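Crime & Courts | Clundov | Neighborhood Watch News

Last updated: 2018-08-20

Four arrested over the Flarside garage break-ins

Quick one before the newsletter goes out, more next issue when we have it.

Police in Clundov have arrested four people over the run of break-ins at the Flarside lock-up garages. All four were picked up the same morning, three at an address on Cullow Road and one at the bus depot. Two are adults, the other two are under 18 so there will be no names for them, here or anywhere else. Please don't post guesses on the residents page. We had to take down a whole thread last night and the person being talked about had nothing to do with it.

For anyone who missed the start of this. The first garages were hit in the spring, row C, the ones that back onto the footpath. Padlocks cut, doors pulled down again afterward so it looked fine from the road. Some owners didn't find out for weeks. Then it spread to rows D and E, and by the time the police put out their notice they had 14 garages on the list. Could be more, if you only use yours for the winter tires and haven't been down there, go and check.

What was taken: mostly tools and small electrical stuff. Drills, chargers, a pressure washer, two kids' bikes, a box of fishing reels. One row D owner lost a generator and puts that loss alone at nearly $2,000. She was not insured for it, her home policy stops at the front gate. Worth reading your own policy on that point. A lot of them say "outbuildings on the property" and a rented lock-up across the street isn't that.
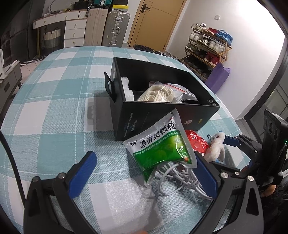 The arrests came out of a tip, is what we were told at the station. Somebody at Ozoliņš, the second-hand tool shop by the rail bridge, got offered a saw with a name burned into the handle and rang it in. The shop kept the seller talking and took down a plate number. Good work by them. The police would not say if the saw is one of ours but the owner in row E has been asked to come in and look at it.

A search was done at the Cullow Road address the same day. Officers carried out bags and boxes for most of the afternoon, neighbors say. What's in them hasn't been released. There's going to be a viewing day for recovered property, at the station, side entrance. No date yet. Bring:

- your crime number if you have one
- a receipt, or a photo of the thing in use, or the serial number
- ID with your Flarside address on it

If you never reported it you can still do that now. Front desk or by phone, the non-emergency line. It does not matter that it was months ago. The desk officer said people keep apologizing for being late with it and they really don't mind, they would rather have the report.

Court. The two adults had a first hearing, very short, and did not enter a plea. One was released with conditions, which are: stay out of Flarside, stay away from the garages and the footpath, report to the station once a week. The other is being held on a separate matter from out of the county. Next hearing is in November. It's open to the public but there are only a few seats, so if you want to go get there early. The under-18s go through youth court and that one is closed.

We asked about damage costs. The landlord company says it will replace cut padlocks on rows C and D but not E, where the leases are older and the lock is down to the tenent. People in E are not happy. There is a letter going around, it's on the board by the laundry room if you want to sign it.

Also asked about the light on the footpath, again. It has been out since before the first break-in. City says the pole belongs to the landlord, landlord says the city. We've sent both of them each others' emails, let's see.
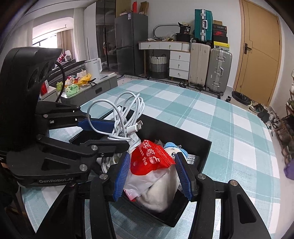 Coiled white cables and a red packet marked "balloon glue," with an open black box.

Things to do in the meantime. Closed-shackle padlock, the hardware store keeps them behind the counter so you have to ask. Write your zip code and house number on anything worth carrying off, paint pen is fine, somewhere it won't rub off. Take down the serial numbers tonight, on your phone will do. And if you see a garage door sitting a few inches up, don't go in, ring the owner or ring the police.

The evening walk-round is still on. We are four short for the late slot now that the students have gone home, so if you can do an hour, put your name on the sheet. Flashlights and vests supplied. Dogs very welcome.

Correction to the last issue: we said the fishing reels were taken from row D. It was row C. Sorry about that, and the reels are still missing.

Filed under: Break-ins, Police, Flarside, Property

You are receiving this because you signed up for neighborhood updates. Unsubscribe or change your email settings at any time.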